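Workshop Technician (Engines and Transmissions), Werkora Motor Club Magazine Garage

Full time, permanent. Start in October if you can, later if you're worth waiting for.

We're looking for someone who still gets a little thrill when a big engine catches on the first turn of the key. Werkora has been running a members' garage alongside its magazine for years, and the job list has got longer than we can manage (a lovely problem to have, but a problem all the same!). So we're adding a technician to the team.

You'd be working mostly on performance saloons and coupés from the eighties onwards, with the odd van thrown in when a member begs nicely. One morning it might be a supercharger rebuild, and the same afternoon a gearbox that someone's uncle has already had a go at. The long-term project cars are yours to get stuck into as well. At the moment we have the Tekar estate, which is getting a full engine swap, and the Cormier coupé, which needs nearly everything and has been loved by the whole office in spite of it.

What you'll be doing
Stripping, measuring and rebuilding petrol engines
Setting up fuelling and ignition on our rolling road
Road testing, and writing up what you found in plain words
Talking to members about their cars, face to face and on the phone
Helping the editorial side when they need someone to explain how a thing works

What we'd like from you
A Level 3 qualification in light vehicle maintenance, or the experience to match it
At least 2 years in a busy workshop
A full driving licence with no more than 3 points
Tidy habits with tools and paperwork

Welding would be very welcome. So would any time spent with forced induction, but we'll happily teach a good spanner hand the rest, and we pay for the courses. You don't need to have written a word for print before.

Hours are 8.30am to 5pm, with a proper lunch. There's overalls and laundry, a tool allowance, a pension, and use of the ramp in the evenings for your own car, which most of us abuse shamelessly. Parking is free and there's room for the project you haven't told your family about.

To apply, send a CV and a short letter to Selma Vlachou, Workshop Manager, Werkora, Unit 2, Wodik Yard. Tell her about a job that fought back and what you did about it. She reads every letter herself and will ring you either way.

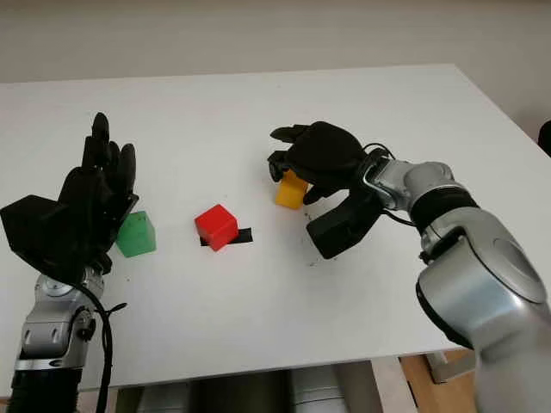

Issue 336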